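少买点东西，真能省钱吗

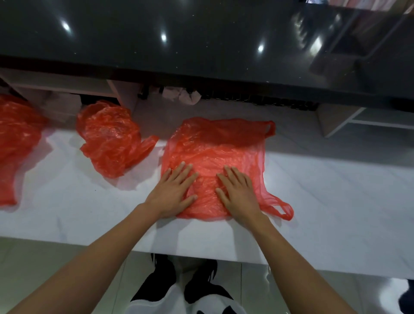 杭州，十一月

最近身边人人都在谈“极简消费”。同事转给我一篇文章，作者笔名Gladys Nina，说她靠一套记账法，半年里把日常开销砍掉一大截。文章写得很流畅，读完我却越想越不对劲：她砍掉的那部分里，有多少是本来就不会再花的？比如那半年她没搬家，没换手机，也没人结婚要随份子。把这些算成方法的功劳，我觉得有点便宜她了。

我自己也不是没试过。春天的时候下载了一个叫Zollix的记账软件，免费版只能设6个分类，想多设就得付钱，一年258块。为了省钱先花258，这笔账我在沙发上想了一晚上，最后还是付了。付完之后它每天晚上九点给我发一条提醒，语气像小学班主任：“今天的支出记了吗？”记了两个月，我得到的结论是我在吃饭上花钱最多。这个结论我不花钱也知道。

软件里还有个“冲动消费指数”，怎么算出来的，帮助页面写了三段，我读了两遍，没看懂。有一周我给猫看病，花了不少，指数居然飙到红色。猫半夜吐了四回，我抱着它打车去医院，这叫冲动？我给客服写信问，回复说系统会“持续学习您的习惯”。学到我删掉它那天，也没学会什么叫看病。

再说囤货。网上有一派主张大包装一定划算，我妈就是这一派的。我回家翻过她的柜子，洗衣液够用到后年，酱油有两瓶过了期。单价确实低，可是过期的那两瓶怎么算？她说倒掉就倒掉，反正便宜。我没法跟她争，她用这个逻辑过了大半辈子，房贷还得比我快。

另一派更时髦，主张什么都别囤，用多少买多少。听着清爽，可惜说这话的人多半楼下就有超市。我住的小区到最近的菜场要走18分钟，下雨天走一趟，鞋都得换一双。后来我改叫外送，配送费加打包费，一个月下来又是一笔。省了囤货的钱，花了跑腿的钱，账面上换了个名目而已。

还有一种说法我最不信，就是“买贵的反而省钱”。前年我信过一回，买了一把Penrose的雨伞，店员说能用十年。伞骨到现在一根没坏，这点我承认，只是它去年秋天被我忘在了地铁上。耐用的前提是你不丢东西，店员没问我丢不丢东西。现在用的这把是便利店买的，难看，边上开了线，怎么丢都丢不掉，有两次落在饭馆里，都被人追出来塞回我手上。

朋友Gemma Goodall在这边教英语，她的办法最土：发了工资先转走一笔，剩下的随便花，花完拉倒。她不记账，也不看单价，问她上个月买菜花了多少，她反问我为什么要知道。我怀疑她的办法有效，只是因为她工资本来就够转。换一个月底连房租都紧巴巴的人，先转走一笔，到二十几号还得再转回来。我有两年就是这么过的，钱在两张卡之间来回跑，余额一分没多。

所以每次看到“普通人照着做也能省下多少多少”，我都想先问一句，这个普通人房租多少，家里有没有老人，公司管不管午饭。文章里一般不写。评论区倒是有人问过Gladys Nina，她回了个笑脸。

我现在还剩一个习惯，是那阵子留下来的：超过两百块的东西，先在购物车里放两天。有时候放着放着就不想要了，也有时候放着放着涨价了。上个月看中的一条羊毛毯就涨了四十，我气得当场下了单，毯子前天到的，猫已经占上了。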